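4. Working Rules for the Disassembly Cell

4.1 Scope

The rules in this section apply to the Hetis cell, which is used for the removal and replacement of memory modules in used desktop computers. They were first written in April and have been revised since. They cover the preparation of the computer, the layout of the parts fixture, the placement of cameras, and the conditions under which a run is stopped. They do not cover the wiring of the cell or the guarding around it, which are the subject of the site safety file at Darnska.

We use three words for the strength of a rule. "Must" marks a rule that ends a run if it is broken. "Should" marks a rule that may be set aside if the operator writes down why. "May" marks a choice left to the operator.

4.2 Preparation of the computer

The computer must be disconnected from mains power, and the side panel must be removed by a person before the arms are enabled. The case must lie on its side with the motherboard facing up. The operator must press the power button once after the cord is out and wait 2 minutes before reaching inside.

Cables are the main source of trouble. In the first set of 135 runs, 22 were stopped by the operator, and most of those stops were caused by a finger catching a cable or coming too close to one. Cables that cross the memory slots must be moved aside by hand. Cables that only pass near the slots should be left as the manufacturer placed them, so that the task stays close to what a repair shop would meet. Ties fitted at the factory must not be cut.

The processor stays in its socket during memory work. Operators must not touch the retention lever, and no path for the gripper may be planned through the space directly above it.

4.3 Parts fixture

Every loose part must have a place on the fixture. Memory modules are held upright in slotted holders. A module must not be laid flat on the worktable, where the ribs of the surface make it hard to pick up again. Printed holders should be matte gray. We tried white holders early on and found that they were washed out in the wrist views.

The fixture plate must be checked for movement before each session. Debris on the plate or on the finger tips should be brushed off between runs, and the fingers must be inspected again before they touch a contact edge.

4.4 Cameras

Each run is recorded by one fixed camera and by cameras carried at the wrists. The fixed view must show the whole interior of the case. A wrist view must include both finger tips, since an operator who cannot see the tips cannot judge the distance to the board. Figure 6 gives the three kinds of view that we ask for. 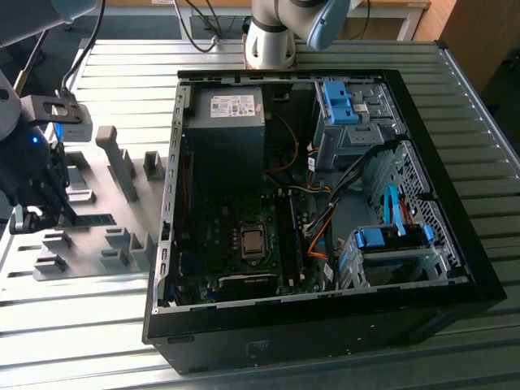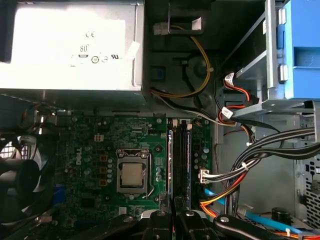
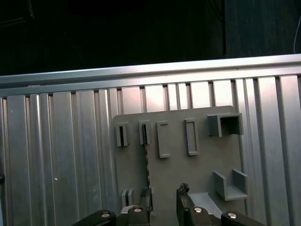 Figure 6. Views of the Hetis cell. First: fixed camera, open desktop computer on the worktable. Second: wrist camera, motherboard and memory modules. Third: wrist camera, gray holders on the parts fixture.

Lighting should be set with the wrist views open on the screen. Labels on power supplies reflect strongly, and some loss of text there is accepted. Loss of detail at the memory slots is not accepted, and the lamps must be moved until the slots are clear.

4.5 Stopping and restarting

The operator must stop the run if a finger pushes on the board outside the slot area, if a module is dropped, or if any view is lost. A dropped module must be taken out of use and marked. It may return to the cell after a bench test, but it must not be counted as a fresh part.

After a stop, both arms are moved clear of the case before anyone reaches in. The run is then logged as stopped, even when the fault was small and the task could have been finished. Earlier versions of the rules let operators resume, and the logs from that period were hard to compare with each other.

4.6 Use of the rules at a second site

The rules were given without changes to the team that runs the Onow cell. That team completed 142 runs and asked for two clarifications. The first concerned cases with drive cages that block the approach to the slots, for which we now allow a person to remove the cage beforehand. The second concerned the naming of log files and is handled in the Nechyporuk template, version dated 3 December 2022.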